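Tornidus 2000 pump sprayer, review after one season

Quick one because I keep getting asked. Yes I still use it. Yes it leaks a little. No I would not pay full price.

Background. Aphids on the roses every April, whitefly on the kale after that, and then whatever it is that skeletonizes my beans. I'd been getting by with trigger bottles for years and my hand was killing me by the end of a row. So I bought the Tornidus at Ililside, the garden center out past the feed store, when they had the spring rack out front. Paid with my own money, nobody sent me anything.

What you get in the box: tank, pump handle, hose, wand, two nozzles (one cone, one flat fan), a shoulder strap, and a little bag of spare O-rings. Keep the O-rings. Put them somwhere you will find them. I went through the first one in three weeks. 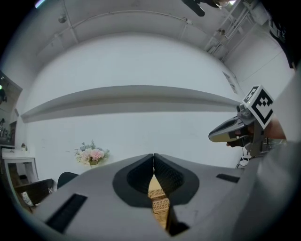 Woven wicker between the black finger pads.

Setup. Easy. Hose screws onto the tank, wand screws onto the hose, done. Instructions are one folded sheet with type so small I gave up and guessed. Hand tight is enough on the hose nut. I used pliers the first time and regretted it, the collar has a tiny crack now. My fault.

Pumping. It takes a lot of strokes to get going on a full tank, fewer when it's half empty, well no, more when it's half empty, there's more air to squeeze. Anyway. Fill it two thirds and you'll be happier. Pressure holds long enough to do both rose beds and one side of the kale, then you stop and pump again. There's a pull-up relief valve on the shoulder. Use it before you open the tank. Every time. I forgot once and got soapy water up the nose.

Spray pattern. Best thing about it. The cone nozzle goes down to a real mist and you can get it under the leaves, which is where the whitefly sit. Wand is long enough that I don't have to bend for the low stuff. The flat fan I've used maybe twice. Wets the patio nicely.

What I run through it: mostly Trumus soap concentrate, mixed the way the label says, and plain water to knock aphids off before I bother with soap at all. Plain water does more than people think. Go out early, before the bees are up and before the sun gets on the leaves. I scorched a whole row of beans spraying soap at noon. Don't do that.

Do NOT put weedkiller in the same sprayer you use on vegetables. I don't care how well you rinse. Get a second one and write on it with a fat marker.

Clogging. It clogs. Any soap that's gone stringy in the cold will do it. Strain the mix through an old pair of tights on the way in. If the mist turns to a dribble, unscrew the tip, poke it out with a soft brush bristle, not a pin, a pin widens the hole. There's a filter at the bottom of the pickup tube that the instructions do not mention anywhere. Found it by accident. Was full of green gunk. 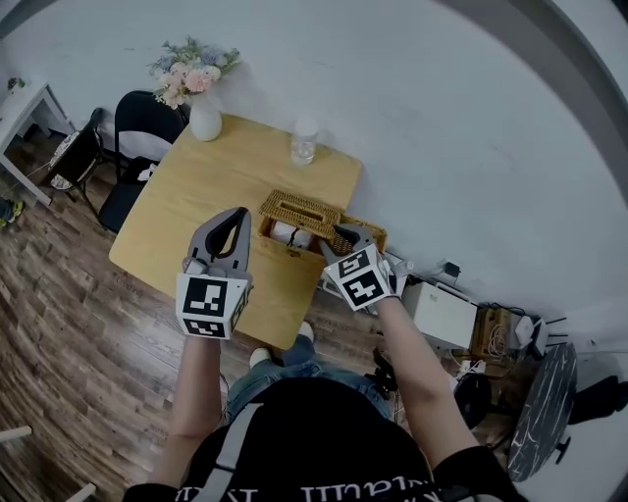 My biggest gripe is the tank. It's thick dark green and you can't see the level unless you hold it up against the sky, and there's fill marks molded on the outside that are the same green. Useless at 6 in the morning. Give me something clear, even a plain plastic bottle with a white cap like the one standing behind the tissue box there, where you can see at a glance it's only part full. I ended up sticking a strip of white tape down the side and that helps some. My neighbor Marlene Desjardins has the Abera, the smaller one, and hers has a see-through window down the side. Jealous.

Since we're on the Abera. I borrowed it for a weekend. Lighter, nicer trigger, and the lock-on button doesn't pinch your thumb. But the hose is too short and the mist is coarser, more like fine rain. For houseplants and a few pots I'd get that one. For beds, the Tornidus. She says hers has never leaked. Mine drips at the wand joint whenever it's been in the sun, a bit of plumbers tape fixed most of it.

Strap is bad. Digs in, slips off, buckle slides. I swapped it for one off an old gym bag. 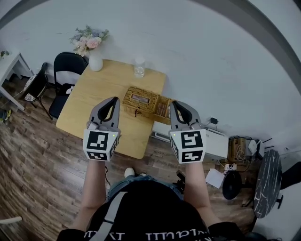
Wicker box, side compartment, dark clasp on the front.

Storage. Empty it, rinse it twice, spray clean water through the wand till it runs clear, hang it upside down with the lid off. Bring it in before the first frost. A little vegetable oil on the pump seal in spring and it goes smooth again. Squeaks like mad if you skip it.

Did it fix the aphids? Mostly. Nothing fixes them all. Roses looked good till the blackspot came and that's another matter. Whitefly I had to go back to every few days, the spray only gets what it touches, so miss the undersides and you've wasted your mornig.

Good: mist, long wand, spare rings, parts are easy to get at Ililside.
Bad: can't see the level, strap, drip at the joint, hidden filter.

3 out of 5. Would be a 4 with a clear tank. Wait for the fall sale if you can, they had them marked down by the door last time I went in for bulbs.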